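Hatarska project: method group minutes
September, 10:00

Present: Estíbaliz Sepúlveda (chair), Kisier rendering team, Naciri evaluation team
Apologies: Jurkodora

1. Minutes of the previous meeting

Approved with one correction. The seed list for the baseline run is held by Naciri and not by Kisier.

2. Layout generation

Kisier reported that the generator now produces 275 room layouts from the base set. Object positions on the table are sampled with a minimum spacing, and orientation is sampled separately. Layouts that fail the collision check are dropped and not resampled. Sepúlveda asked that the drop rate be logged per room, as a high rate in small rooms would bias the set toward sparse tables.

3. Renders without the arm

The group reviewed the arm-free condition. Each layout is rendered once before the arm model is loaded, and the pose estimator is run on that render to give an upper bound without occlusion. The table objects are spaced apart in the render reviewed, with the red block near the front corner and the blue book flat on the top. Naciri noted that the small dark item between them covers very few pixels and should be scored in its own size class.

The view through the window was discussed. Kisier will keep the outdoor background fixed for this round so that lighting is the only thing changed between paired renders.

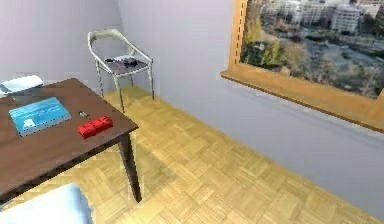
4. Evaluation results

Naciri presented results for the 53 held-out layouts. Position error in the arm-free condition was within tolerance for all but seven. In five of those the failure was a yaw error of 180 degrees on the block. The other two were missed detections of the smallest object.

With the arm loaded, failures rose to 29. Most involved partial occlusion of the target during approach. Sepúlveda asked for results split by fraction of target visible before any claim is made about the method. Agreed.

It was also agreed that the yaw metric will stay as it is. A symmetric version may be reported in the appendix.

5. Actions

Kisier: log drop rate per room; freeze the outdoor background.
Naciri: add the small size class; rerun the arm condition with the visibility split.
Jurkodora: confirm storage for the paired renders.
Sepúlveda: revise the method section and circulate.

Meeting closed 11:20.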